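4. Your First Bin-Picking Run

Before you get started, a friendly word about what to expect. People often come to the Zaritz picking package hoping it will one day empty the dishwasher or tidy the toy box, and we hope so too! For now, a shop-floor chore like lifting plain blocks out of a bin is the right size of job. Mixed laundry, soft bags and anything that tangles are still beyond it, so please be patient and start simple.

1. Set the bin within reach of the arm and check that it can't slide when you push on it.

2. Lay your blocks flat on the floor of the bin. Six is a good number for a first run, and it's fine if a couple of them overlap.

3. Run the arm slowly by hand to a spot over one block, with the fingers pointing straight down.
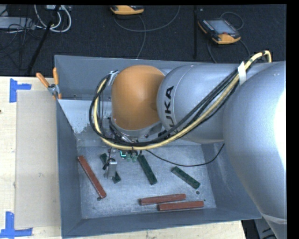 Figure 4-1. Gripper over a dark green block in the sloped-wall bin.

4. Look along the cables from the link down to the gripper. They need enough slack for the wrist to turn, but not so much that a loop could catch on a block.

5. Set the speed to 6 percent and start the Kiline pick program. Keep the teach pendant in your hand the whole time, even if things are going beautifully.

6. Let the program run for 60 picks, putting the blocks back as needed (stop the arm first, every time).

CAUTION: Never reach into the bin while the arm is enabled.

Note: Blocks lying close to a sloped wall are harder to grip, and you may see the arm try twice and then move on. If it stops with message 838, nudge the block toward the middle and restart from step 3. Shirley Tunstall's setup notes in Appendix B cover wall clearance in much more detail.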